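Teaching an arm by hand: questions I keep getting

I've been showing robot arms how to do small tabletop jobs for a while now, first at Skondemus and these days in the workshop at Purkholm, and the same questions land in my inbox every month. So I finally wrote the answers down. I'll add more when I get to it.

Do I need to know how to code?

Not to give demonstrations, no. You'll want somebody nearby who can restart things (or a good set of notes taped to the wall, which was my first year). The showing part is all hands and patience.

Should I push the arm around myself or drive it by remote?

I've done lots of both! Pushing the arm by hand feels great on day one because you can sense the weight of it, but your own arms end up in the camera view, and your shoulders will complain by lunch. With remote control you sit off to the side holding a small leader arm, and the real one copies you. It takes a couple of afternoons before it stops feeling like writing in a mirror. I use the Ferri leader handles for nearly everything now.

How many demonstrations do I need?

More than you hope. For one pick-and-place job with one object I wouldn't bother training on fewer than 400. My produce sorting set has 3000, and it still has weak spots -- mostly things with skinny parts that stick out.

What should I practice with?

Play food. I mean it. It's cheap, it doesn't rot, and the shapes are all over the place, so you learn fast where your grip is sloppy. Put a bowl on the table and start moving things into it. 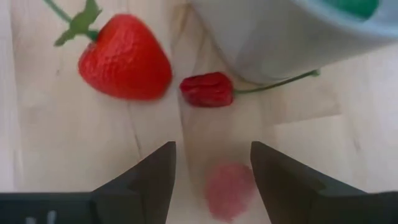
Stems are where beginners lose the most time, by the way. It's so tempting to grab a stem because it looks like a handle, and then the thing swings or slips out on the way over. Go for the body. Line up before you come down, open wider than feels necessary, and close slowly.

Do I throw out the bad ones?

Some of them. If I bump the table or drop something and give up, that one gets deleted. If I miss, back off, and get it on the second try, I keep it. The arm is going to miss too, and it needs to have seen what a recovery looks like. I was much too picky early on and ended up with a robot that just froze after its first fumble.

How long can I go in one sitting?

I stop after 2 hours. Past that I get lazy, and lazy shows up in the recordings as weird little shortcuts. Coffee helps up to a point.

Does it matter if a second person records too?

Yes, and agree on habits first. Which object goes first, how high you lift, where you let go. We skipped that talk on the Hesari job and had to redo 1000 demonstrations in November. I'm still a bit sore about it.

Can I move the bowl between runs?

Please do! Move the food around too, and turn it different ways. Just leave the camera mounts alone.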